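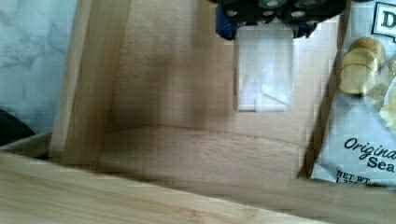
Clinden Community Garden
Minutes of the Members' Meeting
August 13, 2024, 6:30 p.m., Clurnness Hall, back meeting room

Present: Hedvika Bartoš (chair), Lovely Bautista (minutes), Juraj Procházka, Čestmír Machala, and members as listed on the sign-in sheet.
Apologies: Čestmír Michalík (arrived during item 4).

1. Opening and previous minutes

Hedvika opened the meeting at 6:35. The minutes of the July meeting were read. Juraj asked that the line about the north gate be changed from "repaired" to "temporarily repaired," as the lower hinge is still held with wire. Approved with that change.

2. Water

The hose bib by the compost bays has been dripping again. Juraj replaced the washer in July and it held for two weeks. He now thinks the valve seat is worn and the whole fitting should come out. The Nurel shop on the corner has the part. Juraj will shut off the water at the street side early on a Saturday and post a note on the gate two days before.

There was a longer discussion about hand watering in the afternoon. Two members said they come straight from work and have no other time. Hedvika reminded everyone that the rule is before 10 a.m. or after 5 p.m. from June through September, and that the rule was voted on in spring. No change was proposed. Members who cannot make those hours can pair up with a neighbor, and Lovely will put a sheet on the board for this.

The rain barrels at the tool shed are both full. Please use them first. Put the lids back on.

3. Plots and waiting list

Plots 5 and 7 have been given up. The member in plot 5 has moved out of town and left the tomato cages for whoever wants them. Plot 7 has not been worked since May, and the member confirmed by phone that she will not be coming back to it this year.

Both plots will be offered to the next two households on the waiting list. Anyone who takes a plot now pays no fee for the rest of the season, but must clear it and either plant a fall crop or cover it by the end of September. Čestmír Machala objected to the free period and said that people who joined in August last year paid half. Hedvika said that was correct, and that the half fee had been dropped at the January meeting. Čestmír asked for this to be noted. It is noted.

The bindweed along the east fence has spread into three plots. Members there are asked to dig out what they can and put it in the black bags, not in the compost. The bags are under the bench in the shed.

4. Compost

Čestmír Michalík arrived at this point and gave the compost report. Bay one is finished and can be used. Bay two is hot and should not be added to. All new material goes in bay three. He has again pulled out plastic plant labels, twist ties and one glove. He asked for a larger sign. Lovely will make one and have it laminated.

A member asked whether citrus peel is allowed. Yes, in small amounts, cut up. Cooked food is still not allowed.

The city's fall leaf delivery was discussed. Last year the pile blocked the path for nine days. It was agreed to ask for one load only, tipped on the parking side, and to have people there with wheelbarrows the same day.

5. Fall plant swap and sale

The swap will be held on the second Saturday of September, from 9 a.m. to noon. Tables can be borrowed from the hall if they are wiped down and returned by 1 p.m. Members bring divided perennials, saved seed or potted herbs, labeled with the name of the plant and the color if known.

Mrs. Šimek has offered iris divisions from her front yard. Someone needs to go and dig them. Juraj and Čestmír Michalík will do this.

Budget for signs, pots and coffee was set at $100. Carried, one against.

Seedlings will be sold at 5 for the price listed on the table, to be decided once we see what comes in. Proceeds go toward the new hose bib and, if anything is left, the gate hinge.

6. Shed and tools

The good spading fork is missing. It has green tape on the handle. If it went home with someone by accident, please lean it against the shed door and no questions will be asked.

The code on the shed lock changes on the first of next month. The new code will be given by phone or in person. Please do not write it on the board.

Juraj offered to sharpen loppers and pruners before the swap. Leave them in the bucket with your name on a piece of tape.

7. Other business

A neighbor on the west side has complained about radio noise on Sunday mornings. Members are asked to use earphones or keep the volume down.

Lovely asked whether the newsletter could go out every second month. Most members were in favor. It will be tried through the winter.

Čestmír Machala asked about keeping two hens. Hedvika said the lease does not allow animals. He asked to see the lease. Hedvika will bring a copy.

Next meeting: same room, 6:30 p.m., the Tuesday after the plant swap.

Meeting closed at 8:10 p.m.

Minutes taken by Lovely Bautista. Please send corrections before the next meeting.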